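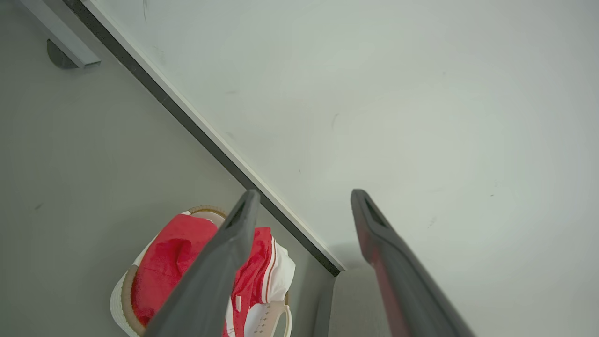 Wrist view, fingers open, hat on the flat gray surface

Wrist camera policy keeps closing on the red cloth instead of the brim
posted by Neema Rweyemamu in Control and Perception

Hi all! I'm having a great time with this project but I'm stuck. I'm training a policy to pick up a soft hat by the brim and move it across to the white surface. Inputs are the wrist view plus joint positions, and output is a chunk of end effector moves with a gripper command. I have 200 teleoperated demos, all recorded through Flullus at 30 frames per second.

The approach is lovely and smooth. Then in the last bit of travel the gripper drifts toward the bright red crown and closes there. In my demos I always took the brim, the cream part with the tan trim. You can see how the left finger crosses right over the hat at this point, so maybe it just can't see enough of the brim?

Things I tried: more color jitter (helped a little), a bigger image crop (no change), and training longer (worse, if anything). Would a separate brim detector be a better idea? I'd love to keep it end to end if I can.

Despina Dumitrescu
Fun problem, and I think you're closer than you feel! Before adding a detector, check the timing between your images and your gripper commands. I had the same drift in February with a cloth folding task. The camera stream was 2 frames behind the joint data, so the policy learned to close when the picture still showed the fingers short of the edge. At run time the lag was different and it grabbed the wrong spot every time.

Easy test: take one demo, plot the gripper command, and step through the images until you see the fingers start to move. If the two don't line up, shift the images and export again. You don't have to record anything new.

The other thing is your chunk length. If you play out a whole chunk before looking again, the last part of the approach is blind. Try running only the first few actions and then asking for a new chunk. It costs compute, but mine went from hopeless to really pleasant to watch - I may have clapped.

On the finger blocking the hat: I wouldn't worry yet. The fingers sit in the same place in every wrist image, so the network gets used to them fast. Do check that your random crop isn't throwing away the bottom of the picture, though. A lot of your hat is down there.

leddale_bench
use a depth camera

Langat
Agree with Despina on timing. I'd also look at where your demos start. If you always began from the same pose, the policy has never seen itself a little off to one side, and red is the easiest thing in view to steer by. Record a small batch where you begin over the crown on purpose and correct out to the brim. Those recovery demos are worth far more than the same number of clean ones. Turn the hat between takes too, so the brim isn't always on the same side of the fingers.

I would skip the detector for now. You'd have to label brims, and you'd still need the timing fixed.

Neema Rweyemamu
Despina, you were right, my images were late! I stepped through demo 1,394 from the old set as well and it has the same offset, so this goes way back. Shifting everything and retraining tonight with the shorter chunks. Langat, recovery demos are next on my list, and I'll post the new curves in the Mevumness thread when they're done. Thank you both so much!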